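Sandale Desk Filing Set

Welcome! Sandale is a small collection of notes and photos on office filing: folders, labels, cabinets, and the desks they live around. I started it in August and it has grown faster than I expected -- I really love this stuff.

Version 1.2, September 3, 2021
Maintainer: Emmett Haverford

What's in it

The set has 500 photos in 12 groups, each with a short text note. Most groups follow one kind of item (document folders, binders, storage boxes) and the rest cover furniture. Almost 80 of the notes still need a second read, so expect typos.

Folders

My favorite group! These are flat plastic document folders with a flap, the kind you can stand upright in a cabinet without them slumping over. Notes record color, finish, and whether there is a label window. Blank labels are entered as "none", and an empty field means I haven't checked yet.

The blue one at the oak-toned desk is matte, with a small white label window near the upper middle of the front. The cabinet doors below are open, so the same photo is listed under Cabinets too.

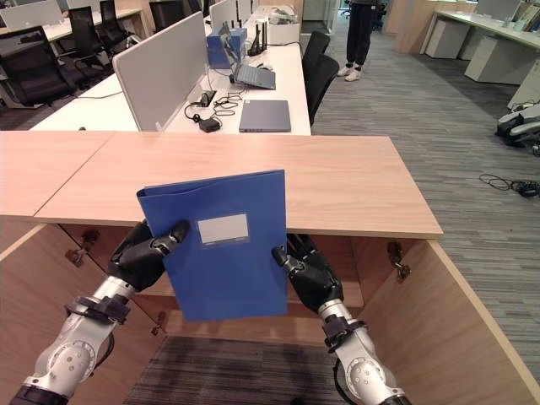 Cabinets

Notes give door state (open, closed, partly open), interior color, and any hinges in view. Group names are just tags: Vikel is low cabinets, Trindade is tall ones, Clandidier is open shelving. Please keep the spelling when you add entries -- the index script is picky.

Known gaps

Only 78 photos include a readable label. Hanging files are missing completely, and I'd be thrilled to get some.

Adding to the set

Put new photos in the "incoming" folder with a plain text note of the same name. One item per note, please, and use the color words in colors.txt.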